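New bench rules for glass handling start Thursday

The revised bench rules for the Senness arm room take effect Thursday. They cover any task where an arm picks up, carries or sets down glass. The full text is on the shared drive under Vaughan, which is the name of the rod and rack task we used to test the draft. Please read it before you book time on an arm.

Most of the old rules stay. The speed limit with glass in the gripper is still 200 millimeters per second, and it applies to people driving the arm by hand as well as to recorded motions. 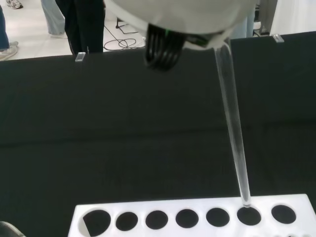

The biggest change is to the approach. The arm now has to stop above the rack, line up over the hole, and come straight down. Sliding sideways to find the hole is no longer allowed, even at low speed. If the rod touches the rim and does not go in, back off upward and start over. After 4 misses, end the run and write it up.

Rhiannon Rowlands asked for a rule on the release too. Open the fingers all the way and raise the arm clear before moving in any other direction.
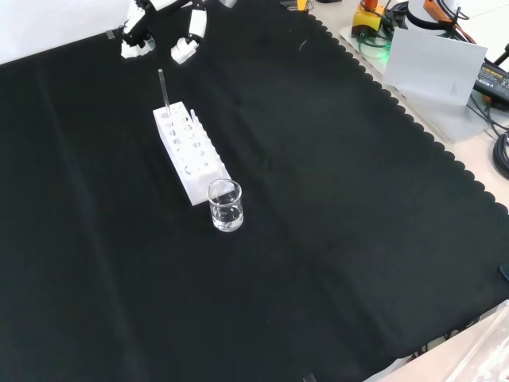 Gripper open above the rack, with the rod standing in its hole.

Liquids get their own section. Water is the only liquid allowed for practice, and no beaker may be filled to the brim.
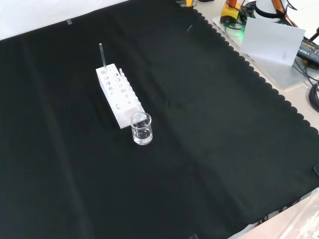
Table layout was the part of the draft that drew the most comments. The Sotlow group wanted a taped outline for every object, and we decided against it for tasks where the layout is meant to vary. What we do require is separation between glass and power. Adapters and coiled cable stay on the bare tabletop, off to the side as they are here, and the black cloth is kept for the rack and the beaker. Anything else on the cloth has to be listed in the run sheet. Hex keys go back in the drawer before the first run.

The cloth itself must be clipped or taped so it cannot creep. Smooth out any fold under a rack or beaker.
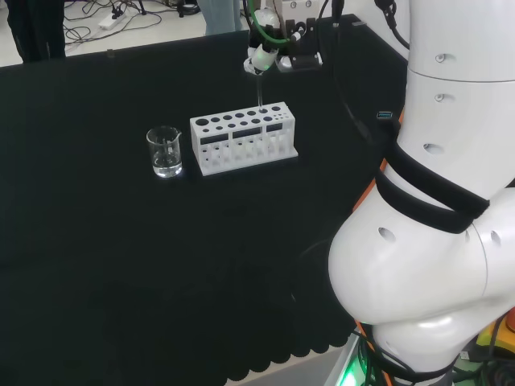
Rod held upright over the rack, beaker to the left.

People may stand near the table during a run, but one person must be named as operator and keep a hand near the stop button. Cables on the floor should be routed away from where the operator stands.

Broken glass ends the session. Use the kit by the door and report it the same day on form 1904.

Mabli Humphreys is taking questions through the end of January. The rules for the Nuvex cell have not changed.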